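3.2 Coleta de demonstrações em ambiente doméstico

A maior parte dos conjuntos de demonstrações que usamos no início do projeto Zornel vinha de bancadas limpas, com fundo uniforme e um único objeto de interesse. Eram dados fáceis de obter e fáceis de aprender, e foi um prazer enorme ver a política deixar esse conforto para trás! Na fase relatada nesta seção, a coleta passou para mesas de uso cotidiano, com os objetos dispostos como os moradores costumam deixá-los. O operador conduz o braço por teleoperação, e o sistema Clandum grava em sincronia as imagens, as posições das juntas e a abertura da garra.

Eletrodomésticos de superfície brilhante receberam atenção especial. O preto polido devolve reflexos verticais claros que se deslocam com o ponto de vista, e um codificador visual treinado só em objetos foscos tende a confundi-los com bordas. Uma panela elétrica de arroz com a tampa erguida reúne essa dificuldade e outra, de natureza geométrica: a tampa aberta altera por completo a silhueta do objeto.
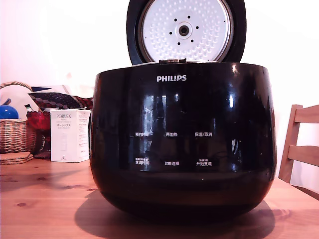

Quantas demonstrações são necessárias para que a política aprenda uma tarefa nova? Em nossos ensaios, 88 demonstrações por tarefa bastaram para obter um comportamento estável, desde que a posição inicial do braço variasse entre os episódios. Com a posição inicial fixa, o mesmo volume de dados produziu políticas que memorizavam a trajetória e ignoravam a imagem.

Esse resultado nos animou bastante e mudou a rotina de coleta. Cada sessão passou a ser dividida em sete blocos e, entre um bloco e o seguinte, o operador leva o braço a uma nova configuração de partida, sorteada pelo Clandum dentro do volume de trabalho. Os objetos da mesa permanecem onde estão durante o bloco. Episódios interrompidos pelo operador não são descartados – recebem um rótulo próprio e entram no treinamento do classificador de falhas, descrito na seção 3.4.

As anotações seguem o protocolo Kerr, que desenvolvemos em outubro e revisamos depois do primeiro lote. Dois anotadores marcam, de forma independente, o início da aproximação, o contato e a soltura. Quando as marcas divergem, o episódio volta para uma segunda leitura conjunta. O trabalho é lento, mas a qualidade dos segmentos compensa com folga: as fronteiras entre as fases ficaram muito mais nítidas do que as obtidas por segmentação automática a partir da velocidade das juntas.

Vale registrar também o papel do borrão nas imagens. Nossa primeira versão do filtro de qualidade, herdada do conjunto Landby, eliminava qualquer quadro com nitidez abaixo de um limiar fixo. Resolvemos mantê-los. Uma política que só viu quadros nítidos hesita quando recebe um quadro degradado durante a execução, e a inclusão desses exemplos reduziu visivelmente a hesitação – um ganho que não esperávamos de uma mudança tão simples no filtro.

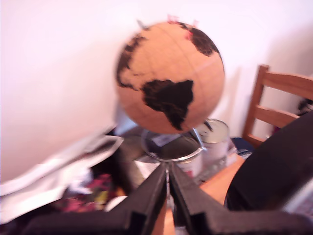

Figura 2. Garra de dois dedos diante de um globo de cortiça, que aparece borrado no quadro.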